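Prerdale Home Support Cooperative
Minutes of the Equipment Review Meeting, 2024-12-24
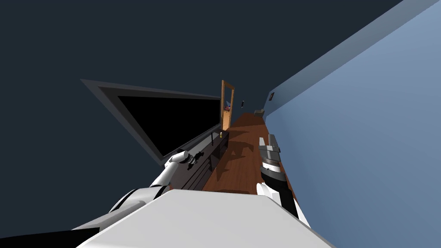 Qianru Xu opened the meeting at half past nine, thanked everyone for coming in on the morning before a holiday, and promised to have us out before lunch, which she very nearly managed. The main business was the Fiseo practice package from Rundmont, the simulation service we have had on trial since the beginning of December. For those who missed the last meeting, Fiseo lets our staff steer a two-armed household robot through furnished rooms on a computer, so that they can learn the controls before we decide about renting a real one. Most of the talk was about the living room, the one with the long dark TV stand and the light blue wall, where both grippers have to be brought forward over a fairly narrow strip of wood floor. Everybody who has tried the package has spent time in that room, and everybody had something to say about it.

1. Minutes of the last meeting

Approved with one correction. The trial covers two user accounts, and the earlier minutes made it sound as though every member of staff had one. Apologies from your minute taker.

2. How the trial has gone

Qianru reported that the two accounts have been shared around the office on a sign-up sheet, and that 29 practice sessions have been logged so far. She was pleased with that, given the time of year and the number of people out with colds. The evening slots were hardly used and she would be happy to drop them.

The general feeling was that the arms are easier to learn than we had feared. People got used to opening and closing the grippers in their first session. Moving both arms together took longer, and several of us found that we would concentrate so hard on one that the other drifted off toward the furniture. The day team suggested starting new people on one arm only and leaving the second parked until they feel settled. Rundmont's own lesson plan does it the other way around, but this was felt to be worth trying.

There was a long and quite friendly discussion about the view. In the living room the view can end up tipped over at a steep angle, so that the television and the doorway both lean, and two people said it made them a little queasy. Others said they stopped noticing after a while. Qianru had asked Rundmont whether the view can be leveled and was told that there is a setting for it, though she has not found it yet and neither has anyone else. She will ask again, and will ask for a page number this time.

It was also mentioned that the lighting is dim around the TV stand, and that picking a target on those lower shelves is hard on the older monitors. We agreed to try the same exercise on the newer screen in the training room before we complain about it.

3. Comparison with Tôn

We had hoped to have a proper comparison with the Tôn kit by now. Their demonstration was moved, and what we have is the brochure and one phone call. From those it seems that Tôn sends its own trainer and offers fewer rooms. Some members would much prefer a person they can ask questions of – the Fiseo help pages are thorough but rather dry reading. It was agreed that we should not rule Tôn out on the strength of a brochure, and that we should see the kit in use first.

4. Cost

Rundmont has quoted 200 dollars a month for continuing with the present accounts, billed monthly, with no charge for stopping. There was some feeling that this is fair, and some feeling that it is a good deal of money for practice on a machine we do not yet have. After going back and forth the meeting settled on extending the trial through January at the quoted price and looking at it again then. Agreed without a vote.

5. What we would like from the supplier

Qianru asked for a wish list she could send in one letter. The meeting would like a level view as the standard setting, a brighter version of the living room, a kitchen with a table that can be cleared and set, and a way to save a session partway through. Someone asked for larger print in the menus, and there was warm agreement on that from our end of the table. A request for background music was noted and not pursued.

6. Actions

Qianru to write to Rundmont with the wish list and the question about the view.
Day team to try the one-arm start with the next new people and report back.
Office to move the living room exercise to the newer screen.
Office to call Tôn for a new demonstration date.

7. Any other business

The kettle in the training room is to be replaced. Thanks were given to whoever brought the almond cookies.

The meeting closed at ten past twelve. Next meeting in January, date to be sent around by email.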